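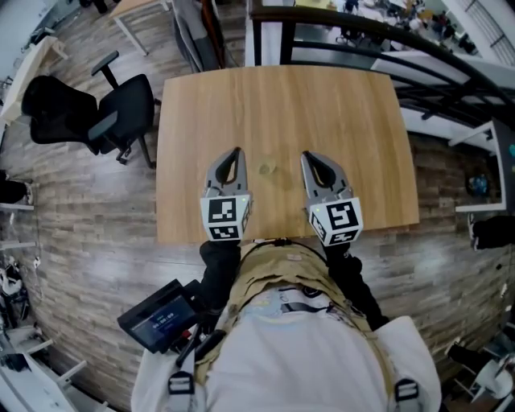 7. Loss of Marker Tracking and Jaw Faults

This section covers the two faults that stop a recording on the Cetlow paired gripper set: loss of marker tracking (code 407) and jaw position mismatch (code 400). Read 7.1 before attempting either procedure. Faults at the charging dock are covered in Section 9.

7.1 Before you start

CAUTION: The jaws can pinch. Keep fingers out of the space between the two gripper fingers whenever the trigger is connected, including when the unit is in standby.

CAUTION: Do not clear a fault while standing next to a stair opening or an unguarded edge. The operator's view is directed at the hands during most of these steps. Stand facing the table with both feet on the floor.

Stop the recording from the operator menu before you release either grip. If a gripper is put down during an open recording, the position log will continue and the last segment cannot be repaired afterward.

The left and right grippers are not interchangeable. Their marker cubes carry different patterns, and the tracking software assigns each hand by pattern.

7.2 Code 407: marker tracking lost

Code 407 appears when one marker cube has not been recognized for 19 consecutive camera samples. The recording is paused and the affected side is shown in the operator menu as L or R. If both letters are shown, treat the left side first.

1. Stop the recording.
2. Hold both grippers over the table with the jaws pointing away from you and the top face of each cube turned up.
3. Keep still until the side letter clears. This can take up to 30 seconds.
4. If the letter does not clear, put the affected gripper down and inspect the printed faces of its cube. Look for scratches, lifted corners, adhesive residue and glare from overhead lights.
5. Wipe the faces with a dry lint-free cloth. Do not use alcohol. It dulls the print and the damage is permanent.
6. Check that the cube does not turn on its mount when pushed lightly with a thumb. If it turns, tighten the mount screw and repeat the calibration in Section 5.
7. Start a new recording. Do not resume the paused one.

Note: Sleeves are a frequent cause. A loose cuff that slides over the cube will trigger code 407 on every long reach. Use close-fitting sleeves or tape the cuff at the wrist.

Note: Crossing the hands hides one cube behind the other. The fault will return for as long as the task requires crossed hands — change the layout of the objects on the table, then record again.

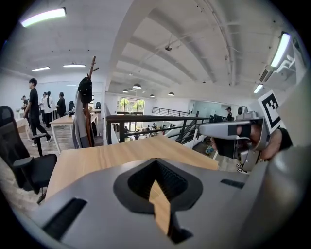

7.3 CODE 400: JAW POSITION MISMATCH

Code 400 is raised when the measured jaw opening does not agree with the trigger position. It is reported for one gripper at a time.

CAUTION: Disconnect the trigger cable before touching the inside of the jaw. A jaw that is jammed under load can close without warning when the obstruction is removed.

1. Stop the recording.
2. Put the gripper down on a flat surface with the jaw open toward the far side of the table.
3. Disconnect the trigger cable.
4. Remove any object or fragment held between the fingers. Thin plastic is easy to miss, so check the finger cutouts from both sides.
5. Move each finger by hand through its full travel. Resistance should be even. A click or a hard spot means the linkage is bent and the gripper must be taken out of service.
6. Reconnect the trigger cable and squeeze the trigger fully, then release it.
7. Run Jaw Zero from the operator menu and wait for the confirmation tone.

If code 400 returns during the same shift, do not run Jaw Zero again. Repeated zeroing against a bent linkage moves the end stop inward, and the jaw will then close past its rated position.

7.4 Reported case: Tendley site, December

The warning at the end of 7.3 was added after a fault at the Tendley site. An operator cleared code 400 four times in one afternoon by running Jaw Zero. On the next trigger pull the right jaw closed beyond its stop and cracked one finger at the base. There was no injury. Lies Coppens of Van Damme examined the gripper and found a linkage pin bent at the inner end, consistent with an earlier drop. The drop had not been entered in the equipment log.

Firmware supplied by Cala after this case locks Jaw Zero following a second code 400. The lock can be released only with the service key. Grippers with older firmware have no lock — for these, the operator must follow 7.3 as written.

7.5 After any drop

Enter the drop in the equipment log, even if no code appears. Carry out steps 3 to 7 of 7.3, check the cube mount as in step 6 of 7.2, and repeat the calibration in Section 5 before the next recording.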